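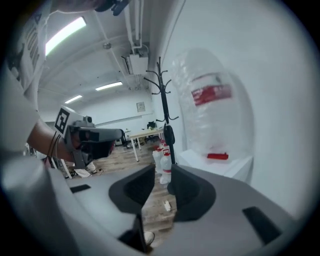
November, a little after seven in the evening, bindery bench

Well, the glue has finally behaved itself, so I want to get this down before I go home and forget which jar was which. For anyone picking this up after me (Azadeh, mostly, but Wondimu too if he's back from Coelho by then), we are still on the big Nirngate account book, the one with 337 leaves and the spine that came away in Shirley's hands the morning it arrived. She still feels bad about it and she really shouldn't! The old animal glue had gone to something like brown sugar and it would have let go for the first person who opened the cover.

Paste first. I made up wheat paste at 1 part flour to 4 parts water, cooked it slowly, and left it to cool with a plate over the bowl. Strained it twice. The first straining was through the coarse sieve and I'd skip that next time and go straight to the horsehair one, it only made more washing up. It came out a touch stiffer than I like, closer to pudding than to cream, so I let it down with a splash of water for the tissue repairs and kept the rest thick for the spine lining. Two jars in the fridge, both labeled, the thin one with the green lid. Please use the thin one up first.

Sewing is done through the end of the old ink-blotted section, and I'm pleased with it. I went back to linen thread of the lighter weight after the trouble with swelling. Mared had warned me at the outset that the heavier thread would give us a spine like a wedge of cheese, and I went ahead with it anyway for a whole afternoon and then cut it all out again. So there you are, Mared, it's in the book now in my own handwriting. With the lighter thread the swell is gentle and the boards should sit nicely against the shoulder.

The job number is 1198, by the way, and I found two slips in the tray with the digits swapped around. I've thrown them out and written new ones. If you see any others, do the same.

Leaves still wanting attention: the torn one with the list of barley payments, where the tissue lifted at the corner overnight, and the pair near the back where somebody long ago mended a split with what looks to me like stamp edging. I love that repair. I know it's doing the paper no good, but I sat with it for ten minutes with a cup of tea thinking about the clerk licking all those little strips. Hamidreza's feeling is that we should leave it alone and note it in the report, and I've come round to that. It lies flat, the paper on either side is sound, and taking it off would cost us some of the ink.

Leather. The Soltonon calf is lovely to pare but it marks if you so much as look at it with damp fingers. I did one corner piece as a trial and spoiled it, then a second that I'd be happy to put my name to. Knife wants stropping every few strokes. The goatskin from Otance hasn't come, and I rang and got a very kind man who promised to call back and so far hasn't, so I'll try again in the morning.

Pressing: text block went in between the waxed boards at half past five, light pressure only. Don't be tempted to wind it down harder. I have been tempted, and I walked away and swept the floor.

For tomorrow, then. Take the block out and check the shoulder before anything else. Lay down the barley corner again with the thin paste. Cut the spine linings, two of Japanese paper and one of linen, and leave them under the blotter so they stay flat. Shirley has the bone folder I like and can keep it till lunch.

Also, we are nearly out of blotting paper.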